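Looking After a Pale Worktop (and the Table You Eat At)

Posted by Océane Pelletier, May 25, 2025

I've had pale surfaces in one kitchen or another for most of my grown-up life, and people do ask me why, usually while holding a cup of black coffee over one. I like the light they give back, that's all. My kitchen faces the wrong way and gets its sun late, and a pale top makes the most of whatever comes in. But they want a bit of looking after, and I've had so many letters on the subject since the piece on drawer runners that I thought I'd put everything I know on one page and have done with it.

Most of what follows will do for painted wood, laminate and the solid man-made tops. Marble and other real stone are a different matter, and I'll say a word on those further down. If you still have the leaflet that came with your worktop, read it first and believe it over me.

The everyday wipe

Two cloths, one damp and one dry. I know that sounds like the sort of thing your grandmother would say (mine did, often, and with a look) but the dry cloth does half the work. A pale top that has been wiped with a damp cloth and left to dry by itself will go cloudy over the weeks. You'll think the surface is wearing out when really you've got a thin skin of washing-up liquid and hard water sitting on it. Buff it off while it's still damp and it stays as it was the day you bought it.

For the damp cloth, a bowl of warm water with a few drops of washing-up liquid is plenty. A few drops, mind! I used to give it a good squirt, and then wonder why my sleeves stuck when I leaned on the table to read the paper.

Change the cloth more often than you'd like to. Mine go in the wash every evening with the tea towels. A cloth that smells of anything at all is putting that smell, and whatever comes with it, straight back where you cut your bread.

If yours has already gone cloudy

Mix one part white vinegar to four parts warm water and try it in a corner where the toaster normally stands. Wait a minute, rinse, dry, and have a look in daylight. If the corner looks brighter, do the rest a bit at a time, and rinse each bit well before you move along. It took me a whole wet afternoon to do our table at Esel, the little house we had before this one, and I remember being really rather cross that I'd been thinking about replacing it.

Please keep vinegar away from marble, limestone and anything else that came out of a hillside. It eats into them and leaves dull patches, and those have to be polished out by somebody who knows what they're doing and charges for it. For real stone use plain water and a mild soap, and dry it straight away. Never mix vinegar with bleach either, on any surface, for any reason.

Tea, coffee and the yellow one

Tea and coffee rings come up with bicarbonate of soda mixed to a paste with a little water. Spread it on with your fingers, leave it for 12 minutes or so long as it takes to put the shopping away, then wipe with a wet cloth. Don't scrub. The powder is gentle but it is still a powder, and on a shiny top you can rub a dull moon into the finish if you go at it.

Turmeric is the one I dread. I make a yellow split pea soup from October right through to the spring, and there has never yet been a batch that stayed in the pan. Get it up at once if you can, with washing-up liquid neat on a damp cloth. If you've missed it, do your best with the bicarbonate paste and then let daylight have a go. Turmeric fades in the sun, and I've had a stain the size of a saucer go to nothing over a fortnight with the blind left up. If it's a table you can shift, shift it nearer the window.
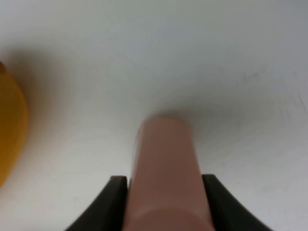
Beetroot, by contrast, is all bark. It looks like murder on a pale top and comes away with cold water nine times out of ten. Cold, though, please, and dab at it with kitchen paper before you wipe, or you'll have a pink table and a pink cloth as well.

Ink and felt pen will usually lift with a little surgical spirit on cotton wool. Open a window, keep it away from the hob, test it first somewhere out of sight, and keep turning the cotton wool so that you're always working with a clean bit. I would not use it on painted wood at all, as it can soften the paint. My nephew's biro drawing of a duck is still faintly there on our old painted side table, and we've all grown fond of it.

Scratches and how not to have them

You can't hide scratches on a pale top as well as you'd hope. They fill up with grime and turn into thin grey lines, which is when you notice them. So before you decide you're scratched, clean along the line with an old soft toothbrush and some of that bicarbonate paste. A good many of my "scratches" have vanished that way, and some were only marks left by the bottom of a pan.

The real culprits in my kitchen have been unglazed pottery and grit. Turn your favourite bowls over and feel the foot of each one. If it's rough, rub it gently under a running tap with a bit of very fine wet and dry paper until it feels like an eggshell. I did a whole shelf of mine while listening to the radio, and found it so soothing that I went looking for more. For vases and lamps, a ring of felt pads will do. The ones I buy are by Hirura and come 40 to a sheet, and they stay put much better than the thin ones I used to get from the market.

Grit is mostly down to vegetables. Potatoes and leeks go on a tray in my house and never straight on the side. Sweep before you wipe, too, with a soft brush or just a dry cloth, so you aren't pushing sand about under a wet one.

Hot pans

Always a trivet, always, even if the leaflet says the top will stand the heat. A scorch on pale laminate is a brown mark that has gone into the material and it won't come out, whatever anybody on the internet has told you about toothpaste. I keep a cork mat on either side of the hob so that there is one under whichever hand I happen to be using, and a third lives on the table under the fruit bowl, ready for Sunday lunch sort of cooking on any day of the week.

Slow cookers and toasted sandwich makers want something underneath them as well. The heat isn't fierce but it goes on for hours, and it finds the joins. A wooden board with little feet is best, so that the air can get through.

Joins and edges

While we're on joins, run a finger along yours now and again. If you feel a ridge, water has been getting in and the board underneath has started to swell. You can't press it back down, I'm afraid (I've tried, with a pile of cookery books and a great deal of optimism). What you can do is stop it getting worse. Let it dry out thoroughly for a few days, then run in a thin line of clear sealant and smooth it off with a wet finger.

The same goes for the seal behind the sink. When it goes black and crumbly, it wants cutting out and doing again. Putting new sealant over old looks fine for a month and then peels off in a long sad ribbon. Cut it out with a plastic scraper, clean the gap, let it dry overnight, and mask both sides with tape before you start. Pull the tape off while the sealant is still wet.

What I keep under the sink

People always want to know what to buy, and my answer is very little. I have a tub of bicarbonate, a big bottle of white vinegar, washing-up liquid, the surgical spirit (up high, with the medicines), an old toothbrush and a drawer full of cotton cloths cut from worn-out pillowcases. I did once buy the special worktop cream from Després, and it smells lovely, but I couldn't see that it did anything the dry cloth doesn't.

Next time I'll be answering letters about wooden chopping boards, which have been piling up, and I'll try to find out why one reader's keeps bending like a banana when she swears she never puts it in the machine. If you have a cure for candle wax on painted wood that doesn't involve an iron, do write and tell me. I've got a windowsill waiting.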